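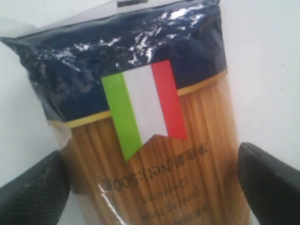

Dried spaghetti, navy band across the top of the bag.

Blog > Kitchen > Pantry

September
Posted by Szulc

I went through the pasta shelf this morning and took everything out. There were 17 packages, some of them open. The open ones went into the tall Galtiretti jars, which hold one bag of spaghetti each if you tap the jar on the counter a few times.

Sealed bags now stand upright in a bin at the back. I wrote the month on each one with a marker, on the clear part where the pasta shows. Elbows and shells are in front. I threw out 8 lasagna sheets that had gone to crumbs.

Next is the rice, and the bag of lentils that leaks.

Comments

Do long noodles fit in those jars without breaking them?

Mine do, with a little room under the lid.

I lay my spaghetti flat in a drawer. Takes up less room.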